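Store Operations, Basic Course
Handout 4: Putting the first things in the cart
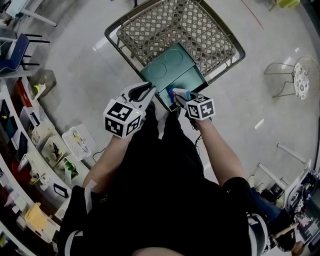
Fig. 1. Small printed box at the front of the cart, with the teal tray leaning inside.

In this lesson we look at the shopping cart as a place for storing, even if only for 15 minutes. Students often think the work begins at the shelf. I prefer to begin with the basket of the cart, because most damage to goods which we discussed in the Hekport case happened there.

1. The floor of the basket
Look at the floor in Fig. 1. It is a woven lattice, with diamonds and crosses. A lattice is light and easy to clean, but a thin object can stand in the openings and bend. Put wide things down first.

2. The tray
A tray with round depressions does not like to lie under other goods. In the figure it is tilted, and its lower edge is near the small box. Ask yourself: if the cart is pushed now, which of the two will slide? Write your answer before the exercise — we will compare.

3. Small boxes
Small boxes go to the front edge, with the printed side up when possible. At the Janport store the rule is that the cashier must read the box without turning it. Do not put a small box under a tilted tray.

4. The space beside the cart
Keep one free side for walking. Chairs, baskets and open containers on the floor are to be noticed before you start to push. In Fig. 1 there is a chair with a round cushion directly to the right of the cart, so a turn to this side needs care.

Exercise (in pairs)
One person loads, the other person writes down the order. Use 5 articles, of which one is a tray. Change roles after 3 rounds. Bring the sheet to the October meeting.

Reading: the Joraretti booklet, page 50, the part on mixed loads.

K. Kemppainen

Comments (3)

Ubaldo Gatti
In point 3, is the printed side up also for tall boxes? Ours fall over.

Kaisu Kemppainen
For tall boxes lay them down first, then the print up. I will add it to the handout.

mciver_evening
Page 50 in my copy is about returns, the mixed loads are later. Maybe a different edition?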